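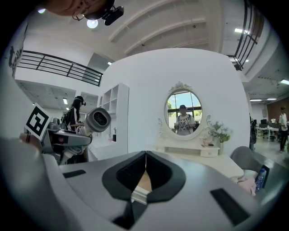 10 March 2025
Workshop notebook, paper conservation and storage
Entry carried over from the December survey

Purpose of this entry: to record the state of the Okberg map collection after the first stage of rehousing, and to set down the choices made on folders, humidity and labeling so that colleagues picking up the second stage do not have to reconstruct them.

The December survey gave a total of 155 sheets needing new folders. All of these have now been flattened or were judged flat enough to store as they are. The Trollside sheets are the larger part. They had been rolled for a long period, with the printed side inward, and the curl at the short ends was strong.

Humidification was carried out in the closed tray, damp blotter below and a barrier layer above, with the sheet resting on top of the barrier. Sheets were left in the tray for 4 hours, then moved between dry blotters under boards. The blotters were changed on the same afternoon and again the next morning. Two hours proved too short for the heavier stock and the ends lifted again overnight. The longer time is now the standard for this collection.

The hand-colored sheets were treated separately. Spot tests were made in the margin of each one before any moisture was introduced. The green is sensitive on all of the Urkik survey plates and transferred faintly to the test blotter. These plates were not humidified. They are stored flat under light weight and should be looked at again before summer. The red and the brown gave no transfer.

Tears: mended from the back with thin tissue and wheat starch paste, strained twice. The first batch of paste was too wet and left a slight tide line on one Trollside sheet, lower margin, outside the plate mark. It has been noted on the condition form. The second batch was thicker and behaved well. Paste is to be made fresh and discarded at the end of the day; the jar left in the refrigerator has been thrown out.

Old repairs: several sheets carry pressure-sensitive tape on the verso. The carrier came away with a warm spatula in most cases, but the adhesive residue remains. No solvent work has been attempted. This needs a decision at department level.

Folders: the order placed with Lysenko was for 500 in the large size. The board is good and the creases are clean, but the folders are slightly narrow for the widest sheets, which then touch the fold. Those sheets have been placed in folders cut here from the roll stock. Any further order should give the inside dimension – the supplier measures the outside.

Labeling: pencil only, lower right corner of the folder, shelfmark first and sheet number after it. Nothing is written on the object itself. Earlier pencil numbers on the versos are to be left alone, including the ones that do not match the register. The register has a gap in the Urkik sequence, and it is not yet clear whether a sheet is missing or the numbering skipped.

Storage: the drawers on the north wall are full. The full collection, once the unbound plates are added, will come to 2,000 sheets, and the present cabinets will not take it. No more than ten folders to a drawer for the time being. The bottom drawer of the second cabinet sticks and should be opened with both hands, slowly.

Outstanding:
Urkik plates, green pigment, recheck
Tape residue, decision needed
Register gap to be compared with the accession cards
Blotters, large size, low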